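Brondel Opens Its Canning Kitchen to Home Cooks, Starting With Salsa

February 2021

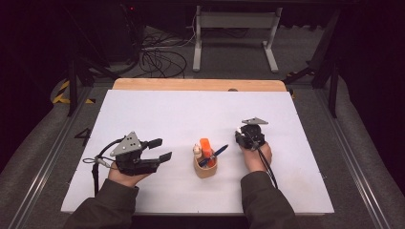

Two black hand-held grippers on a white board.

Hi everybody, Perla Orozco here, from Brondel. Usually our press releases get written by somebody with better punctuation than me, but I begged to do this one myself, so bear with me!

Starting in May, Brondel is opening its canning kitchen on Trujillo Street to home cooks. You bring the produce, we have the big pots, the pressure canners, the long counters and a person on hand who knows what they're doing (that's me, most days). You go home with jars. I have wanted to send out this announcement for so long that I had half of it written on the back of a seed packet.

If you garden, you already know how August goes. The tomatoes all come in during the same week, then the peppers, and your kitchen is ninety degrees before you even light the stove. I put up 364 jars in my own kitchen the summer before last, on four burners, one of which only works if you hold the knob in. My family ate very well that winter. They also asked me very nicely to never do it again, or at least to do it in somebody else's house. So I started borrowing time in the Brondel kitchen on the evenings it wasn't being used, and pretty soon my neighbor was coming along with her green beans, and then her sister with a truckload of peaches, and here we are.

What you can make

The first sessions are all salsa, and I'm starting there on purpose. It's what people ask me for the most, and it's also where I see the most homemade recipes that worry me. Salsa is a mix of tomatoes, which are sort of acidic, and onions and peppers, which aren't, and you can't just wing the amounts if you're going to keep it on a shelf. We use a tested recipe with bottled lime juice and we measure everything. You can play with the heat all you like by swapping one kind of hot pepper for another, as long as the total amount of pepper stays the same. My favorite is half jalapeño and half serrano with a little ground cumin. It's so good on scrambled eggs that I've stopped buying the stuff in the store entirely.

May is early for garden tomatoes around us, I know! For those first classes we'll supply Roma tomatoes from Josa Farm, which grows them under cover and gets them ripe way ahead of the rest of us. Once your own plants get going, bring your own. Later in the season we'll move on to pickles, then whole tomatoes and sauce, then green beans and corn in the pressure canners, and apple butter when the weather turns. If there are enough jam people out there I'll do strawberry too, but you'll have to write in and tell me fast, the berries don't wait.

How it works

A class runs one evening and takes 8 people. We've kept it small so everyone gets their own stretch of counter, and masks stay on the whole time. Your spot covers the jars, new lids, salt, vinegar, lime juice and the use of everything in the room. You'll leave with your share of whatever the group makes, plus the recipe printed on a card. Please wear shoes you don't mind splashing, and bring a couple of old towels and a box to carry your jars home in. They have to sit overnight before they travel, so pickup is the next day after lunch. I know it's an extra trip. I check every seal in the morning, and any jar that didn't take goes in the fridge with your name on it so you can eat it that week.

If you already know your way around a canner and you'd just like the space, there are open kitchen days too. You book a half day, you bring your food and your recipe, and one of us looks the recipe over with you before you start. We'll say no to a few things. No canned pumpkin butter, no canning anything thickened with flour, and no water bath green beans, even if your grandmother did it that way. Mine did too. I loved her very much and I still pressure can my beans.

About the jars

Anybody who tried to buy canning lids last year is probably wondering how we plan to pull this off. I called every hardware store in three counties and came home with two boxes and a headache. Randik, the kitchen supply shop across the street from us, has set aside 200 cases of pint jars with lids and bands for the season, and I could have hugged them if we were hugging. They'll also sell you replacement lids at the counter if you show your class card. Please don't reuse the flat lids. Bands are fine to use again, as long as they aren't rusty.

A word from the boss

I was told a press release needs a quote from somebody in charge, so I walked down the hall and got one.

"Perla has been bringing me jars of things since the week she was hired, and I'd have agreed to this a lot sooner if she'd led with the peach salsa," said Ieuan Rowlands, general manager of Brondel. "We have a good kitchen that sits dark most evenings, and almost 200 people signed up to hear about classes before we'd set a single date. It was an easy yes."

He's leaving out that he can't handle anything hotter than a bell pepper. We'll be making a mild batch too, for him and for anybody's kids.

Signing up

Booking for the salsa classes opens next month, first to the folks on our mailing list and then to everyone else a week later. To get on the list, send a note to the Brondel front desk with your name, a phone number and what you'd most like to learn to can. If you have a big garden and no idea what to do with it all, say so in the note and I'll call you back, I love those phone calls. Groups of friends or family who want a class to themselves should ask about the early evenings, which are easier to give away.

We're also looking for extra stockpots, 16 quarts or bigger, in good shape. If you have one gathering dust in the garage, I'll trade you a pint of dill pickles for it.

Press folks are welcome to come by and see the kitchen before we open. Call the front desk and ask for me, and come hungry, there's usually a jar open.

Contact: Perla Orozco, Canning Kitchen, Brondel, Trujillo Street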